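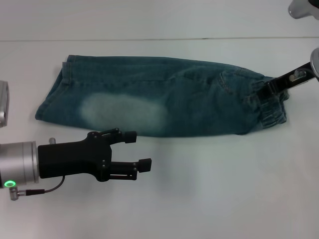
Kinyua Garment Inspection

Denim Intake and Folding Station: Inspection Checklist with Comments
Site: Niltthorpe sorting hall, Table 40
Item: men's or unisex jeans, blue, one pair, lot 152
Checklist version: October

Scope

This checklist covers used jeans received for resale and the table on which they are inspected and folded. It applies from the moment the pair leaves the intake bin until it is placed in a shelf tote. Washing and pressing have their own sheets. Result codes are OK, NOTE (acceptable, recorded), FIX (correct at the table) and HOLD (set aside for a second opinion). A line with no comment means the standard wording applies.

Part A. Table and surroundings

A1. Table surface clean, no grit, ink or adhesive.
Result: OK
Comment: White top wiped with a damp microfiber cloth before the lot, then dried. Dark denim can transfer dye to a white surface. Any blue smear must be removed before a light-colored garment goes down.

A2. Table edges free of chips and raised corners.
Result: OK
Comment: Checked by running the back of a gloved hand along all four sides. Tape is not an approved repair for a chipped edge.

A3. Table stable under load.
Result: NOTE
Comment: Slight movement at one rear foot when pressed at the corner. Leveling foot turned down and locknut tightened. Recheck at the start of the next shift.

A4. Light level at the tabletop.
Result: OK
Comment: Meter reading 1,000 lux at the middle of the table. Readings at the two ends were slightly lower and still within the site limit. Fading and thin fabric are easily missed in dim light, and a warm lamp makes a green-blue wash look gray.

A5. Floor clear for one full step on the operator side.
Result: FIX
Comment: Empty tote moved to the rack. Loose hang-tag cord swept up.

A6. Sharps accounted for.
Result: OK
Comment: One seam ripper and one pair of thread snips, both in the tray with caps on. The tray stays closed while a garment is being folded.

Part B. Before the fold

B1. Pockets emptied and turned out.
Result: OK
Comment: All five checked. Coin pocket checked with a blunt probe. Bare fingers are not to be pushed into an unchecked pocket under any circumstances. Used lots have produced pins, blades and broken glass at this site.

B2. Zipper and button operate.
Result: OK
Comment: Zipper run full length three times. Button shank firm, no rotation.

B3. Rivets secure, no burrs.
Result: OK

B4. Odor and moisture.
Result: OK
Comment: Dry to the touch at the waistband and at both hems, the two places that hold water longest. No odor recorded.

B5. Size label readable.
Result: HOLD
Comment: Label too worn to read. Measure flat at the waistband and record on the Costix tag. Do not estimate a size by eye. The pair stays on hold for tagging only and can continue through the rest of this sheet.

Part C. Fabric condition

C1. Overall color.
Result: NOTE
Comment: Medium-dark teal-blue wash. Lighter along creases and seams, consistent with ordinary wear or with factory finishing. Use the color code for mid to dark blue. "Light wash" would be wrong for this pair in spite of the knee.

C2. Local fading.
Result: NOTE
Comment: Large oval patch, whitish to frosted light blue, in what is taken to be the knee area, with darker denim above it and at the sides. Record it as a feature of the garment with its location. The listing must show or mention it. Buyers return jeans over a fade that was left out of the listing far more often than over one that was described.

C3. Fabric strength at the faded area.
Result: OK
Comment: Pinch and pull test, both directions, light hand pressure. No cracking sound and no separation of the weave. If a faded area feels papery, stop the test and mark HOLD. A second pull will usually finish what the first one started.

C4. Inner thigh and seat.
Result: OK
Comment: Held against the light with the legs apart. No thin spots. This check has to be made before folding. A folded bundle hides both areas completely, and unfolding a finished pair costs more time than the check itself.

C5. Hems.
Result: NOTE
Comment: Slight roll at the leg hems, stitching present. Hem roll is common in denim and is not a defect. Flatten by hand if time allows. Pressing is optional and is charged to the pressing sheet.

C6. Visible topstitching and pocket seams.
Result: OK
Comment: Pocket topstitching faint against the cloth but continuous when traced with a fingertip. Faint thread is a color matter. Broken thread is a defect. The two must not share a code.

C7. Stains.
Result: OK
Comment: None recorded. Pale areas should be viewed from two angles before this line is signed. Grease shows as a darker shape on frosted denim and disappears under direct light.

Part D. Fold in progress

D1. Garment folded lengthwise, leg over leg.
Result: OK
Comment: Pair lies across the table, hems to the left and waistband to the right. Hems stacked together. Site practice is to leave the hem end alone once it has been matched and make all corrections from the waist.

D2. Upper edge straight.
Result: OK
Comment: Fairly straight from the hems onward. The bundle widens toward the seat, as expected. No correction is needed for the widening itself.

D3. Body of the garment smooth.
Result: FIX
Comment: Wrinkled and gathered toward the right. Smooth from the knee toward the waist with a flat hand, light pressure. Smoothing in the opposite direction pushes the extra cloth into the knee and sets a crease across the faded patch.

D4. Waistband flat and closed.
Result: FIX
Comment: Waistband area crumpled into a lump. Open it out, bring the two sides level, lay the fly flat and smooth once. This is the most common fold fault on Table 40 and the main cause of totes that will not close. A lumpy waistband also tilts every pair stacked above it.

D5. Belt loops lying flat.
Result: FIX
Comment: Correct together with D4. A loop folded under itself leaves a hard point that marks the neighboring garment.

D6. Handling point.
Result: OK
Comment: Held at the waistband. This is the preferred point on denim: the cloth is doubled there and tolerates a pinch. Do not lift a pair by a pocket edge, a belt loop or a single hem. Do not pinch inside the faded patch.

D7. Moving parts and hand clearance.
Result: OK
Comment: Keep hands out of the clamping zone at the waistband end. Sleeves fastened, lanyards removed, long hair tied back. Corrections under D3 to D5 are made by hand only with the equipment stopped and the jaws open.

D8. Final fold to tote size.
Result: Open
Comment: Not to be made until D3, D4 and D5 are cleared. Fold in thirds, waistband on the outside, so that the tag can be scanned without unfolding.

Part E. Tagging and storage

E1. Costix tag attached.
Result: Open
Comment: Waiting on measurement from B5. Attach through the rear center belt loop with cord. Plastic barbs are not allowed on denim at this site; they leave a hole that widens in the wash.

E2. Tag entry matches the sheet.
Result: Open
Comment: Enter the fade from C2 in the first comment field. The second field does not print.

E3. Tote condition.
Result: OK
Comment: Farkum tote 1,851 assigned. Lid hinges intact, no cracks at the handles, interior dry. An older label was still on the short side and has been removed.

E4. Stack height.
Result: OK
Comment: Top pair must sit below the lid line without pressing. If the lid has to be pushed down, remove one pair and check the waistbands before blaming the tote.

E5. Lift to shelf.
Result: OK
Comment: Two-handed lift, load close to the body. Denim is heavier than the mixed-clothing totes on the same rack and catches people out when they switch lines. Nothing above shoulder height.

Open items

A3: recheck rear leveling foot at start of next shift.
B5: measure waist and inseam, then release the hold.
D3, D4, D5: smooth the body, open and square the waistband, flatten loops.
D8: final fold after the above.
E1, E2: tag and data entry.

General comments

Lines C2 and C3 are often signed as one. They are separate checks. The first records what a customer will see and the second records whether the cloth will hold, and a pair can be heavily faded and still be strong.

The code for hem roll was left off the printed card. Until the card is reissued, write "hem roll" in full under C5. Abbreviations have been read as "hem repair" at the tagging desk and sent to sewing for no reason.

Some operators square the waistband first and the hems second. The result can look neat on the table, but the legs drift and the final fold comes out skewed. Hems first, then the long edge, then the waist.

Gloves used for A1 cleaning are not to be used on garments. Change before B1.

Sheet remains with the lot until E2 is signed, then goes in the Table 40 binder.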